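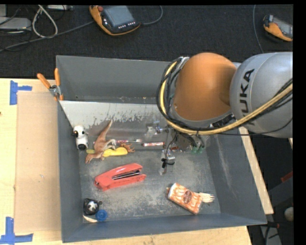 *Cell 2, mixed bin, KUKA arm over the right half. Stapler and small toys on the left side.*

23rd August, returns bench, Tollura side

Writing this the same day, because last time I waited until Monday and half of it was gone from my head.

We worked with the mixed bin the whole morning. Small goods only: the toys, the red stapler, the packages, the fork-like piece. I did not sort anything before the run. On the Vumley line the bins come as the customers filled them, so I don't want our bin to be nicer than theirs.

Total picks in the log since we began with this bin: 3102. Today's part is 369. Of these, 18 were stopped by a person and the rest the cell finished or gave up by itself. I have not yet separated "gave up" from "finished" – the Kivovlow export puts both under the same code, and I must ask again for the column to be split. Please do not quote the 369 to anybody upstairs as successful picks. It is attempts.

**Things for the bench**

- Clear plastic is still the hardest. The crumpled transparent package was proposed as a target very seldom, and the sheet on the floor of the bin even less. By hand, a person takes such a thing without looking.
- Flat long things close to a wall are second hardest. I would like to try the fork ten times in the same place, only to see the spread.
- The clamp at the corner of the bin stays on. Whoever takes it off for other work, put it back before you start the arm and write it here.
- Hose and cable bundle: check the strapping at the start of each shift. I did it today at start and at lunch.
- Keep the cardboard inside the blue tape on the table. If the tape is moved, tell me, I have the measures from July.
- Scratches on the bin floor: the Miettinen people asked if we want a new bin. I said no for now. Their own bins are also scratched.

**About the people's side**

I was asked to write also this part, so I try to do it properly.

Before the trial, one sorter at the returns bench emptied a bin, looked at each item, and decided: back to shelf, repair, or scrap. The taking out and the deciding were one movement. Now the arm takes out and the sorter decides. In the plan this is called "relief from repetitive handling", and for the wrists I believe it. Two of the sorters told me that their hands are less tired on Friday. I write that down because it is the first good thing I heard from the floor and not from a slide.

But the deciding has become slower. When you have the item in your hand you feel already if it is broken, if something is loose inside, if the package was opened and glued again. Now it arrives on the tray and the sorter has to pick it up again to know this. So one touch was taken away from them and another one was put back, and the second one is not in the time study. I think it should be. I will propose it for the September review.

The waiting is another matter. The pace is given by the arm, and it is an uneven pace: three items come quickly, then a long search, then nothing. People do not rest in such a pause, they stand and watch the arm. One sorter said it is like waiting for a kettle that may not be switched on. We could let the tray collect a few items first, so that a person can go away from it and do paperwork or just sit. The buffer is a small change in the program. Somebody must agree that it is allowed for the station to look idle.

Also the stops. All 18 were made by the sorters on the bench, and I looked through their notes at lunch. Most were reasonable – the item was going to be pressed against the wall, or two were held together. In the form there is only "operator intervention", and it is counted on the negative side of the station. I don't like this. A person who stops the arm in time should not make the numbers of her own shift worse. I changed the wording on our paper form to "stopped by sorter, reason:" and left a proper line to write on. The electronic form I cannot change.

Training: the pendant course is 100 minutes and in it are all the safety parts, but very little about why the arm chooses one item before another. The sorters guess at it, and their guesses are quite good. I would like an hour with them and the log open on the screen, going both directions.

**To do**

- ask Kivovlow for the split column (second time)
- fork, ten times, same place
- buffer on tray: try four items, then six
- add second touch to the time study
- book the small room for the log hour, not on a delivery day
- print more paper forms, the new wording only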